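From: Ximena Cervantes
To: Predavholm Growers list
Date: 15th September
Subject: Re: [growers] potted citrus – when do you bring them in??

Sorry for the slow answer, been repotting all week and my back is shot. Quoting Baltazar so people can follow, I know half of you read this on your phones.

Baltazar Ledesma wrote:
> Hi all. First year with citrus in pots. I have a calamondin, a Meyer
> lemon and a kumquat that was sold to me as hardy. They've been on the
> back steps since April and look fine. When does everybody bring them in?
> My neighbor says first frost, the nursery tag says 55 degrees, the guy at
> Brumholm said "whenever." Also do I need a grow light or is a south
> window enough? And is it normal for the lemon to have flowers and
> fruit at the same time?
> Baltazar

OK in order.

When – before you turn the heat on. That's the part people miss. If they go from cool nights on the steps straight into a dry heated room they drop leaves by the bucket. I start when nights sit at 50 or so, first into the unheated porch, then the house. Two weeks of porch if you can manage it. First frost is too late for the lemon. The kumquat would probably shrug it off in the ground but roots in a pot get much colder than roots in the ground, so don't test it.

Hose them down first. Undersides of the leaves too. Scale, mites, the works. I skipped this one year and had sticky floors til spring. Soap spray, wait a week, spray again.

Light – depends on the window. Mine is south but there's a big spruce out there, so I run a lamp, a plain Standel shop light on a timer, hung low. No overhang and no trees, you can probably get by without. Lemon gets the best spot, calamondin will put up with anything.

Flowers and fruit together, yes, normal. Leave it alone. If it's a small tree thin the fruit to 4 or so the first year, I know it hurts.

Watering is where most of them die. Much less than in summer. Finger in the soil, dry to the second knuckle, then water till it runs out the bottom, then dump the saucer. Don't do a little sip every day. And no feeding after you bring them in, start up agian when you see new growth.
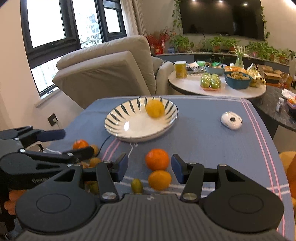 Cuiping Cao asked me offlist whether kumquats should be picked green and left to color up on the counter. No – citrus doesn't ripen any further once it's off the tree, so wait for full color and taste one. Mine hang for weeks without going bad. Mandarins are different, they get puffy and dry inside if you leave them too long, so go by weight in the hand and pick the heavy ones. Clip them, don't pull, or you tear the skin at the stem and it rots from there.

Pots: the 300 mix from Fortin is too heavy on peat for my taste, I cut it with bark, 4 parts mix to one part bark. Uriel Espinoza uses it straight and his trees look better than mine so what do I know.

Faustino, you still have my moving dolly. Need it back before the big lemon goes in, that pot is a two person job even with wheels.

Will try to write up the scale treatment properly when things calm down. Remind me if I dont.

Ximena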